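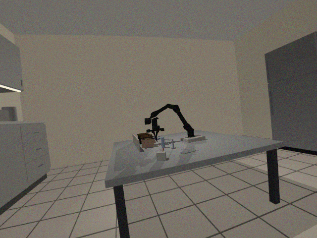 Course Notes 4: Setting Up the Table Cell
Teacher: Bo-ram Hyun. Lab assistant: Teodor Holmgren

Before you move the arm in today's exercise, please do the setup in the same order as written. Work in groups of 2.

Start with the base. The base plate is the zero point of the cell, so all positions of the objects are measured from it. Load the file Trellasen and check that the plate has not been shifted after the last group. If you shift it, all saved points become wrong, and you must teach them again.

Next, set the tool point. It lies between the tips of the fingers, with the gripper pointing straight down. Many students forget to change this value and leave it at the wrist flange. Then the fingers go into the table at the first move.

Now teach the approach points. Each object needs one point above it and one point at grasp height. Move slowly between them, and write down the joint values in your report.

Maintenance: after 1000 cycles, run the homing routine and compare the elbow angle with the value in your report. If the difference is bigger than 2 degrees, call Teodor and do not correct it by yourself.

Reports go to the Hong folder, page 17 of the workbook included.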